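Recording Teleoperated Demonstrations with a Wrist View
Drenine Teaching Laboratory — Operator Guide
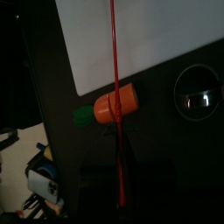

Wrist view over the black work surface, with the toy carrot lying just off the edge of the white paper.

Purpose of this guide

This guide explains how operators at the Drenine laboratory record demonstrations of tabletop tasks by remote control. It applies to the Poditz arm and to the Teshome hand controller. It is intended for new operators who have completed the safety orientation but have not yet recorded a session on their own. The toy carrot task is used throughout, as it is the first task assigned to every new operator.

Operators who will be guiding the arm directly by hand should read the main sections first and then the section on hand guiding near the end.

Before you begin

You will need the following:

An assigned station and a reserved time slot
The task card for the session
The Teshome controller, fully charged
An operator login for Gornutura, the recording software
The objects named on the task card, and no substitutes

Read the task card in full before touching the controller. The card states the starting condition, the goal condition and the point at which an episode is considered finished. For the carrot task, the episode begins with the arm at its home position and ends when the carrot has been released at the goal marked on the card and the arm has withdrawn clear of it.

Confirm that the emergency stop is within reach of your free hand. If you are left-handed, ask for the stop to be moved before the session and do not work across your body to reach it.

Step 1. Prepare the work surface

Wipe the surface and allow it to dry. Place the task objects according to the card. Small variation in the starting position of the carrot is wanted, and the card gives the limits within which it may be moved and turned. Do not return it to precisely the same spot each time.

The immediate surroundings also enter the recording. The wrist camera tilts with the arm and will see past the edge of the table in many poses. Tape, markers, telephones and cables along the side of the surface are acceptable if they are well outside the reach of the arm. Anything with personal information on it, such as a letter, a badge or a lit screen, must be put away before recording.

Check the height of everything near the path of the gripper. Thin upright items are easily missed by an operator who is watching the object and not the space above it.

Step 2. Check the light

Sit at the operator's position and open the live wrist view in Gornutura. Move the arm slowly from home to a point above the carrot and watch the picture as it travels.

Black surfaces are demanding. The orange body of the carrot and its green top will usually stand out even when the light is low, but the fingers of the gripper may sink into the background and become difficult to follow. If you cannot tell where the fingers are as you approach the object, you have two choices: raise the light at the station, or rely on the side view for the final part of the approach. Make the choice before the first episode and keep to it for the full session. Lighting changed halfway through must be entered in the session notes as a new condition.

Look as well for bright reflections. Polished metal will throw highlights that shift as the camera moves. These do no harm to the recording, but they draw the eye, and new operators have a tendency to steer away from them without noticing.

Step 3. Connect the controller

Turn on the arm and wait for the steady status light.
Turn on the controller and hold it level, in a comfortable position in front of you.
In Gornutura, select the station, then select Connect.
Press and hold the engage button. The arm will follow your hand only while this button is held.
Move your hand a short distance in each direction and confirm that the arm moves the same way.
Open and close the gripper fully, twice.

If left and right are reversed, release the engage button at once and repeat the alignment procedure. Never attempt to compensate by moving your hand the opposite way. Demonstrations recorded in this manner have been usable in principle, but the motion is hesitant and most have had to be discarded.

The controller may be repositioned at any time. Release the engage button, move your hand to a more comfortable place, and press it again. The arm will hold still in the meantime.

Step 4. Practice without recording

Complete at least five full runs of the task before you record. Use them to settle on one approach. For the carrot task, the laboratory asks operators to proceed as follows:

Travel from home at a moderate speed until the gripper is above the object.
Turn the wrist so that the fingers will close across the narrow width of the carrot, on the smooth part of the body. Avoid the leafy top, where the lobes give an uneven grip.
Lower straight down. Correct any sideways error before lowering, not during.
Close the gripper and pause briefly.
Lift straight up until the carrot is clear of everything near it.
Carry it to the goal, lower it, open the gripper and withdraw upward.

The brief pause after closing is important. It gives the recording a clear boundary between reaching and lifting, and it gives you a moment to see whether the grip is sound. A pause longer than a second or two, however, teaches the robot to wait, and operators should take care not to let it grow as they become tired.

Step 5. Record an episode

Return the arm to home and set the objects.
Enter the task code from the card. The code for the carrot task is 1353.
Press Record and wait for the tone.
Perform the task as practiced.
When the arm has withdrawn, press Stop.
Mark the episode as Success, Partial or Failure.

Speak to others as little as possible while an episode is running, and keep your free hand out of the work area. If a hand must enter for any reason, stop the episode first and release the engage button.

A full set for this task is 44 episodes. Operators are not expected to finish a set in one sitting. Rest after every ten or so, and stop for the day if your hand begins to shake or your episodes become noticeably longer.

Step 6. Review what you recorded

Play back each episode from the wrist view before moving to the next. The review takes less time than the recording and will save a good deal of work later. Confirm the following points:

The object is visible during the approach.
The camera picture has no freezes or missing sections.
The gripper closes once, without repeated attempts.
The label matches what took place.

Episodes containing a missed grasp followed by a clean recovery should be kept and marked Success, with the word "recovery" in the notes. These are valuable, as a robot trained only on perfect runs has no example to follow when its own first attempt goes wrong. Do not stage them. An operator who misses on purpose moves differently from one who has missed in earnest — the difference is plain in playback.

Teaching by hand guiding

Some tasks are better shown by holding the arm and moving it through the motion directly. Contact tasks, such as wiping or pressing a part into place, generally fall into this group, as the operator can feel the resistance.

To begin, select Guide in Gornutura and support the forearm of the robot with one hand before confirming. The joints will become free. Hold the arm behind the wrist so that your fingers stay out of the camera's view, and open or close the gripper with the foot pedal. Move smoothly and somewhat slower than you would with the controller.

When you have finished, continue to support the arm until the joints lock again. Letting go early will cause it to sag.

Common problems

The arm lags behind the hand. Close other programs on the station computer and reconnect. If the lag remains, end the session and report it.

The carrot rolls when touched. The fingers are arriving unevenly. Center the gripper over the body, turn the wrist again and lower from directly above.

The gripper stops short of closing. Check the fingers for tape or thread with the arm powered off.

The picture is too dark to review. Do not brighten the file afterward. Correct the light at the station and record the episode again.

Closing the session

Send the arm home, disconnect the controller and place it on its charger. Upload the set from the Session menu and wait for confirmation before logging out; a full set of 44 may take several minutes. Return the objects to the bin for the task and complete the session notes, including any change in lighting, table height or camera angle.

Questions concerning station bookings or access to Gornutura should be directed to the laboratory office.

Last revised Aug 26, 2020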